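Briem Kitchen Teleop: sink and dish rack subset

README, revision 3

Contact: Kazue Kikuchi (data), Halfdan Lauritsen (simulation), Nidia Nina (collection)

Summary

This subset holds 548 episodes of a simulated robot arm being driven by a person through short washing-up tasks. All episodes were recorded in the Brurna simulator with a handheld controller. No real kitchen footage is included. The subset is meant for imitation learning and for testing policies that must work near thin wire geometry, where grasp and collision errors are common.

The rest of the Briem collection (drawers, hob, shelves) is released separately and uses the same file layout.

Contents

episodes/ one folder per episode
splits/ train and held-out lists
scenes/ kitchen layouts and object placements
tools/ replay and conversion scripts
CHANGES plain text, newest entry first

Each episode folder contains the wrist view, the recorded operator commands, the joint readings, the gripper opening, and a short task instruction in English. Commands and joint readings share one clock. The view is stored at a lower rate, and the loader matches each image to the nearest earlier command. Do not interpolate between images and assume that they line up with contact events.

Tasks

place_plate: pick up a plate and stand it in a slot of the dish rack
place_cutlery: drop one piece of cutlery into the utensil holder
clear_sink: lift an object out of the sink and set it on the counter
return_item: take an item from the rack and lower it into the sink

The start position of the arm is varied within a small box above the sink. Object positions come from the scene files and can be reproduced from the seed stored with each episode. The instruction text was written once per task and then reworded by hand, so the same action may appear under several wordings.

Collection

Operators worked at a desk in the Lultthorpe office with a monitor and the handheld controller. The controller sets the position and rotation of the gripper, and the simulator solves for the joints. The trigger closes the fingers and has no force feedback. Operators had to judge contact from the display alone, and some of them squeezed much harder than needed in their first sessions.

Every operator did a practice block before recording. Practice blocks are not included. The time limit was 45 seconds per episode, after which the simulator stopped recording and reset. Operators could also discard an attempt at any point by pressing the side button. Discarded attempts were not saved, so the data cannot be used to estimate how often a human operator fails.

Operators were asked to approach the rack from above where the task allowed it, and to release before moving sideways. Not all of them did. Annick Sawatzky reviewed the replays and marked sideways exits with the flag drag_exit. These episodes remain in the training list. Filter on the flag if your policy learns to pull the rack along with the plate.

Success labels

An episode is marked successful when the target object is at rest inside the goal region and the gripper is open. The check runs on simulator state and takes no account of the images. For place_plate the goal region covers the whole row of slots, so a plate leaning across two slots passes. Sadao Onishi is working on a stricter check. Until that is in, treat place_plate scores as an upper figure.

Rendering and viewpoint
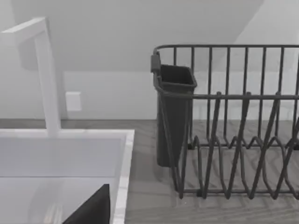 The wrist view moves with the arm, so the rack can leave it altogether during a reach into the sink. Policies without any memory of earlier images tend to hesitate at this point. Adding the joint readings as an input helped in our own runs, and the baseline config in tools/ has them switched on.

Textures are assigned per scene and do not change within an episode. Lighting is fixed within a scene as well.

Known issues

Thin rods use simplified collision shapes, and a finger may pass slightly into a wire before contact is registered.
Replays on simulator builds older than the one named in CHANGES drift after long contacts.
A few clear_sink episodes end with the object touching the edge of the counter. The label is correct but the pose is unstable on replay.

Loading

Run tools/check_set first. It confirms that every episode on the lists is present and readable. Then run tools/convert with the output folder as its only argument. Conversion needs 800 MB of free memory per worker. The converted files follow the Clustow layout and can be read by any loader that supports it.

Report broken episodes to Kazue Kikuchi with the episode folder name and the replay log. Fixes go out with the August revision.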